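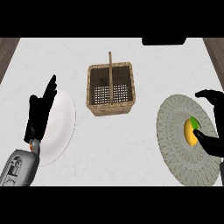 Simulated tabletop, overhead view: plate, wicker basket, and a lemon on a woven placemat, with the right hand at the lemon.

Workshop Tips: Kitchen Table Tasks in Simulation

Mokdale bench notes, software side. Last revised 23 Nov 2020.

These tips cover the pick-and-place tasks we run on the table scenes before anything goes to the kitchen bench. They assume a working Drarkuron install and a two-arm model with fingered hands. Tips on cabling, mounts, and hand maintenance are on the hardware page.

Setting up the scene

Keep the visual mesh and the collision mesh separate for anything woven. A basket rim modeled strand by strand looks good and runs badly. Fingertips catch in the gaps, the contact solver produces a dozen small normals that disagree, and the basket creeps across the table while the hand is holding still. Use four box walls and a floor slab for a square basket. Leave the braid to the visual mesh.

The same applies to a perforated basket floor. Make it solid for collision unless the task involves something small enough to fall through. The depth camera still reads the visual mesh, so the openings will show up as table height. Filter for that in perception (see below).

A handle that spans the opening needs its own collision shape. Leave it out and the planner will happily route a wrist through it, the run will be logged as a success, and the same plan will hit the handle on the bench. Two or three capsules end to end are enough.

Placemats should be thin and fixed. Weld them to the table body. A free placemat under a round object adds a second sliding contact, and you will spend an afternoon tuning friction that no task depends on. If the task is to move the placemat, make a separate scene file.

Set the mass of every object by hand. The importer fills in mass from mesh volume, and for a thin plate the result is nonsense.

Perception

Glossy white plate on a white table is the hardest item in the set. Color segmentation loses the far rim first. Use the depth edge, fit an ellipse, and reject any fit whose long axis changes by more than 3 percent between frames.

Mask out the robot before segmenting. Render the arm and hand from joint state into the same camera, grow the mask by a few pixels, and drop everything under it. Without the mask, a hand held over a plate becomes part of the plate. With the mask and no memory, the plate shrinks to whatever is left uncovered and its center shifts toward the open side. Keep the last clean pose for any object more than 30 percent covered, and flag it as held over so the planner can widen its margin.

For fruit, segment the body and ignore stems and leaves when computing the grasp center. A bright green leaf on a yellow lemon is easy to separate by hue. Leave it in the collision model only if it is stiff on the real item.

Do not estimate yaw for a lemon from the outline alone. The two ends look alike at this camera height. If the task cares which end is up, take the leaf position as the cue and report the yaw as unknown when the leaf is hidden.

For the basket, take the rim plane and work downward. Points below the rim that land at table height inside the footprint are holes in the floor. Fill them before passing the cloud to the placement planner, or it will decide there is no floor to put anything on.

Planning

Plan the approach, the contact, and the lift as separate segments with their own limits. One long trajectory is shorter to write and harder to debug. When a segment fails you want the name of the segment in the log.

Approach round objects from the side with the hand open wider than needed. Close to first contact under position control, then switch to force control. Switching early makes the fingers drift. Switching late pushes the fruit.

One fingertip in contact is a push. The planner must not advance to lift until at least two opposing contacts have been held for 61 consecutive control ticks. We had this as a time limit in seconds until August, and it broke each time somebody changed the control rate.

For placing into the basket, the handle splits the opening in two. Give the planner both halves as goal regions and let it choose by cost. Do not hard-code the nearer half. With the hand turned, the nearer half often puts the forearm across the handle.

Give the idle arm a job in the planner even if the job is to stay put. An arm with no goal is treated as free, and the optimizer will move it to save a few degrees at the torso. Set a hold cost on every idle joint. Check the hold pose against the camera view too, as a raised hand that clears all collisions can still cover the next target.

Control

Run contact at a 1 ms step, which is 1,000 ticks per second of simulated time. Larger steps are fine for free motion. Change step size only between segments.

Cap the closing force per finger as well as for the whole hand. The total can read normal while one finger carries nearly all of it.

If the lemon rolls when touched, check these in order:

Rolling friction. The default is zero, and with zero any touch starts a roll.
Fingertip height. Contact should be at or slightly above the widest part.
Finger timing. Log the tick of first contact for each finger and compare.
Collision shape. A sphere will roll in directions a lemon will not. Use an ellipsoid or a convex hull.

If the basket tips on release, lower the release height before changing its mass.

Tooling

Save the random seed in the log header. Save the scene file hash next to it. A seed without the scene it ran on is of no use.

Draw contacts as an overlay in the Gwynne viewer, off by default. Frames exported for perception training have been spoiled by overlays left on, and the export script does not check.

Replay from logged commands and from logged states, and compare the two. If they part ways, something in the scene is not being reset. In our case it is usually the hand's tendon state.

Name objects by what they are and where they start: lemon_right, plate_left, basket_mid. Names such as obj_04 survive one week.

Keep failed runs. Sort them by the segment in which they stopped and delete nothing until the next scene revision.

Moving to the bench

Rerun the whole set with camera pose noise before sending anything over. A policy that needs the exact simulated camera will fail on the first day. Then rerun with the plate and the placemat swapped left to right, using the other hand for the pick.

Scene files go in the shared Dreltavport folder under tables/current. Do not edit in place. Copy, rename, and add a line to the change list stating which collision shapes were touched.

Known problems

Ellipse fit fails when the plate touches the basket wall.
Hold cost is ignored on wrist roll if the joint starts at its limit.
Viewer shadows do not match exported shadows.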